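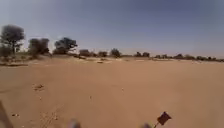 The Gistcombe end wants to know whether the sand is one material all the way to the tree line or two, and whether we can stop digging at the same depth everywhere. Fair question, and the answer so far is that the surface won't tell us. It is mostly flat and tan, with a few whitish patches near the trees, faint tracks in it and a few dark bits lying on top. What is under it has to come from the trays.

3/25/22. Tollby sand flat, sampling notes.

Four trays back at the bench, numbered in the order they were dug. Total as received 3,000 g, weighed with lids off. Tray 2 had a split corner and was taped before it travelled. I have not corrected for losses from it.

Oven at the usual setting, left overnight, weighed, returned for another hour, weighed again. No further change on trays 1, 3 and 4. Tray 2 lost a little more on the second pass, so it went back for a third and then held steady. Moisture figures are on the sheet and I won't copy them here.

Sieving. Used the Plurell stack, coarse at the top. Retained material on the top sieve was nearly all plant matter and small stones, 196 g across all trays, most of it from tray 1. Picked the twigs out by hand and bagged them separately. If anyone reruns this, pick before drying. Once they are dry the twigs snap and the ends go through to the next sieve, where they look like coarse grain on the weight and like nothing of the sort under the lens.

Below that the four trays behave much the same. The middle sieves carry the bulk. Fines are low in 1, 3 and 4 and higher in 2, though that is the tray with the split corner and the long drying time, so I don't want to read a layer into it yet. Would need a second dig beside the same peg.

Pan weights and sieve weights add up to slightly less than the dry total, within what we normally lose in the brush. Sieve 5 has a pulled mesh near the rim. I used it anyway and marked the sheet.

Colour. Dry sand is paler than it was in the tray, orange going to buff. The Zhuravel chart puts all four on the same row. Tray 2 could go one chip darker, depending on who is holding it and which window they are standing at. Recorded as the same.

Crust. There was a thin skin on the top of tray 3 that broke up in transport. Can't be measured from what is left. The next set should be cut as a block with the skin intact and carried flat. The shallow tins would do if the lids are padded.

Settling test. Jar filled to the line, shaken, left on the shelf by the sink. Top water still cloudy at the end of the day. Leave it alone, please. It has been moved once already and I had to start again.

To do
- second dig next to the tray 2 peg, same depth and one spade deeper
- replace or patch sieve 5
- read jar in the morning and again at noon
- send Gistcombe the moisture sheet without the grain curve until tray 2 is repeated
- book oven for April, two nights together

Spare sand is in the lidded bucket under the bench. It is mixed from all four trays and no good for anything except practice.

Last updated 2 days ago
0 comments | 4 shares
Contact | Copyright Tollby Workshop Notes | Back to top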